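Bin picking and dish racks: is any of this ready for real chores?
Home and Shop Automation board, 728 views

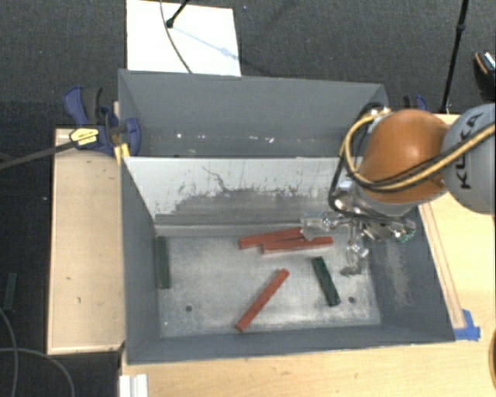 Can a machine put away a mixed load of household items without a person standing by?
For a short, fixed list of rigid items in a known container, a machine can do it at slow speed. For mixed loads with cloth, bags or wet dishes, a person still has to clear the faults.

pmathur
Starting this thread because the same claim keeps appearing in the washer and dryer threads. My position is that parts sorting is solved for the shop floor and chores are close behind. Blocks from a two-compartment bin are the same problem as forks from a drawer. The object changes, the method stays.

tyagi_h
Disagree on "solved." Long parts next to a wall are still the worst case. A block flat along the side of a metal bin leaves one face you can't get a finger behind. You either push it off the wall first or come in from above on the narrow dimension. Two parts lying one against the other are the second worst case. Vision tends to merge them into one outline, especially when they are the same color.

pmathur
Red on red, sure. Use depth.

tyagi_h
Depth on bare scuffed metal is noisy. We ran a steel tote at Prandberg for most of March and the floor returned holes in the cloud wherever it was polished. Matte paint on the inside fixed more than the new sensor did.

Yaw M
Agree with the paint. Also clamp the bin. People skip this and then wonder why the calibration drifts. Two bar clamps at the rim and the problem goes away. A kitchen drawer has no clamps, so there's your first difference between shop and house.

cabello_mx
Numbers from our line at Joshi: 3,863 picks logged, rigid parts only, three-finger hand. Most of the misses were parts in the corners. Cycle time was about 2 times what a new hire does by hand. Management kept it because it runs through lunch.

tarun.v
What did the misses cost you? A miss rate is no use without recovery time.

cabello_mx
Depends on the miss. Empty grasp, the arm retries and you lose a few seconds. Part dropped outside the bin, it stays on the floor until somebody walks over. The cell has no idea it's there. Camera looks at the bin only.

tarun.v
Then that's the answer for chores. A house is mostly stuff on the floor outside the bin.

pmathur
That's a coverage problem. Add a second camera.

tyagi_h
And a way to reach it. A fixed arm has a fixed reach. Put it on a base and you lose the stiffness, and now the calibration is Yaw's problem again.

Yaw M
Leave me out of it. But yes. Cable routing gets worse on a mobile base too. Anything strapped along the outside of the wrist will snag on a cabinet handle sooner or later.

pmathur
Didis has a unit that loads a dish rack. Watched it for an hour. Plates fine, mugs mostly fine, it gave up on a ladle and went around it.

cabello_mx
Was the rack bolted down?

pmathur
It was in a fixture, yes.

tyagi_h
So it was a shop cell with plates in it.

pmathur
I'll give you that for the rack. I still think rigid items in a fixed tray are worth paying for at home if the price comes down.

tarun.v
Cukus quotes setup per item type. Somebody should ask them what a drawer with 200 different things in it would come to. I'll write to them and post the reply.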